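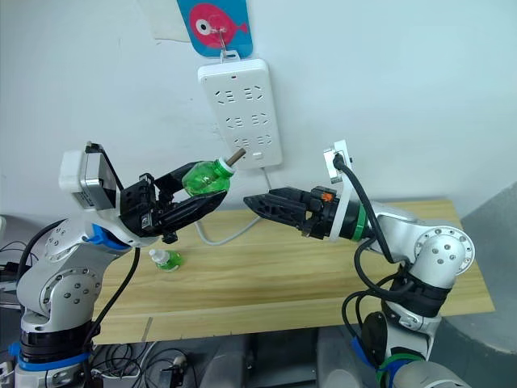 MEDIA RELEASE

Skorkham kerbside service to change from December

Households in Skorkham will move to a new kerbside recycling timetable in December, following the decision by Skorkham Council to bring its eastern and western collection rounds under a single contract. The contract has been awarded to Flemuvbridge, which has run the eastern round for the past four years.

Under the new arrangements, yellow-lid bins will continue to be emptied every fortnight. Green-lid bins for food scraps and garden waste will be emptied every week, including in the western streets, where the service has until now been fortnightly. Red-lid bins for general rubbish will move to a fortnightly collection in both areas.

The change affects 137 streets. A printed calendar showing the collection pattern for each street will be delivered to letterboxes in November, together with a roll of compostable liners and a fridge magnet listing what goes in each bin. Residents of flats and units with shared bins will receive a separate notice through their building manager.

Larger red-lid bins will be offered at no extra cost to households with two or more children in nappies, and to those with medical waste that can safely go in the general rubbish. Applications open in October at the Allis Street customer centre or by telephone.

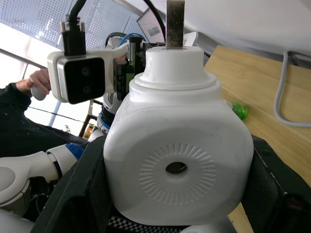
Do lids need to be taken off plastic bottles before they go in the yellow-lid bin?

Lids should be removed from bottles and placed in the red-lid bin, as small loose items fall through the sorting screens at the Sfeir Road depot. Bottles and jugs should be emptied and given a quick rinse. Labels may be left on.

The depot has been upgraded ahead of the change. A second sorting line was installed over winter, and the weighbridge has been moved to the northern gate so that trucks no longer queue across the footpath near the primary school. Public drop-off of cardboard, scrap metal and household batteries will carry on at the southern gate, from 7.30 am to 4 pm. Paint and gas bottles will be accepted at the same gate once the new storage bay has been approved.

The council trialled weekly green-lid collection last year in 383 households, all of them in the western area. Participants were asked to keep food scraps out of the general rubbish and to report any missed bins. Most of the comments received concerned smell in warm weather and the size of the kitchen caddy — both of which have been taken into account in the final design. The new caddy is taller and has a locking handle.

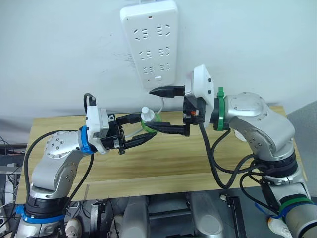 Noura Najjar told the council's final feedback session that the weekly green-lid service had made the fortnightly red-lid collection manageable in her street, but that the trucks came too early and woke shift workers who had only just got to bed. She asked that no truck enter a residential street before 6 am.

The council has accepted that request and written it into the contract. Flemuvbridge will also set aside 1000 replacement bins for cracked or missing units, to be delivered within four working days of a report being lodged.

Bins should be placed on the kerb the evening before collection, with the wheels facing the house and a clear gap on either side. Bins left behind parked cars cannot be emptied.

Media enquiries may be directed to the communications office, Skorkham Council, Allis Street. Copies of the collection calendar in large print and in community languages are available from the customer centre on request.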